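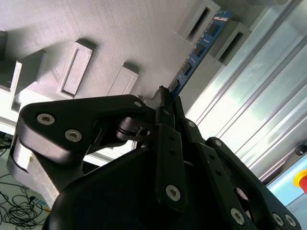

A blue memory module with four black chips along its length

Reference > Computing > Hardware > Memory modules

Home Topics A–Z Contributors Contact

14/02/2022, by Dariusz Kalinowski

A memory module is a small circuit board that carries a computer's working memory, the place where programs and open files are kept while the machine is busy with them. Most people simply call it "the RAM" or "a stick of RAM," and there is no harm in that, though strictly speaking the RAM is the set of chips and the module is the board they sit on.

In the early days of home computing, memory chips were pushed one at a time into sockets on the main board, and anyone who wanted more memory needed patience and a fairly steady thumb. Putting several chips together on one removable board made life a good deal easier (and spared a great many bent pins!). The first common type was the SIMM, or single in-line memory module. It was later replaced by the DIMM, whose contacts on the 2 faces carry separate signals. Laptops often use a shorter version known as the SO-DIMM.

A notch in the contact edge keeps a module from going into the wrong kind of slot, and the notch moves from one generation to the next, so a DDR3 module will not seat in a DDR4 slot however kindly it is persuaded. Modules of different speeds can often share a machine, but they will usually all run at the pace of the slowest.

See also: Motherboard; Cache memory; Virtual memory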